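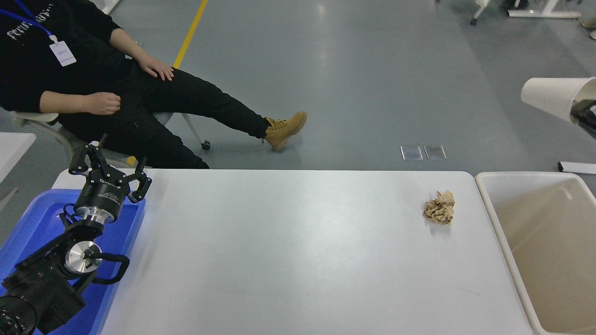 Rurisar (software)

Last updated: May

Rurisar is a grasp planner and task sequencer for robot arms with multi-fingered grippers. It was written at Kadus, a small software firm in Sallasstead, by a team under Sarahí Alvarado, and is best known for its handling of crumpled paper, a subject on which it has more opinions than most people do.

Design

Most planners of its day matched an object against a stored shape. A wad of paper has no stored shape, and squeezing it produces a new one. Rurisar keeps up to 200 candidate grasps per object, scores them against the depth image, and throws the list away once a finger makes contact. The control loop runs at 75 Hz. An early version ran at 31 Hz and was described in the release notes as "thoughtful."

Clearing task

The standard test, known as Bataineh after the module that runs it, asks the arm to move one ball of paper from a table to a bin. The current test log lists 406 failure types – number 12 is "bin grasped instead."

Reception

Users praise the logging. The configuration format, in which indentation and tabs mean different things, has been praised less often.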